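Notebook, Multholm workroom. Entry on the table objects, Stadero set.

The purpose of this entry is to record which articles were in use and how they should be kept. Colleagues preparing the same table are asked to read it together with the Willems storage list, page 14.

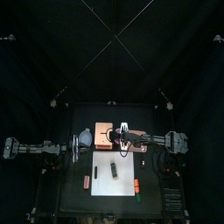 Multholm, March

Work began at 2 p.m. The pink tray was set out on the black tabletop, with the black-handled tool used over it. The light blue bottle and the tan wooden box belong to the back row. The box has a thin slot across its lighter top and should be stored with that face up, on shelf 18. The bottle is to be emptied before it is put away.

Chiharu Mizuno has asked that the tray be returned to the Bresar cabinet at the end of each session. Its label there is 29. The old label may be removed.

The second arrangement uses the white surface. The red cup stands on the speckled block, and the blue item is placed in the cup. The cup is light, and the block should be level before anything is stood on it. 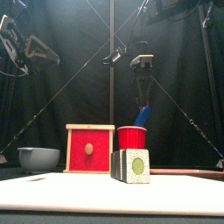 Red cup with blue item, on the speckled block; green circle to the front.

Outstanding: a spare red cup, and a cloth for the block. The storage list has not yet been corrected for the wooden box. C. Mizuno to confirm the shelf.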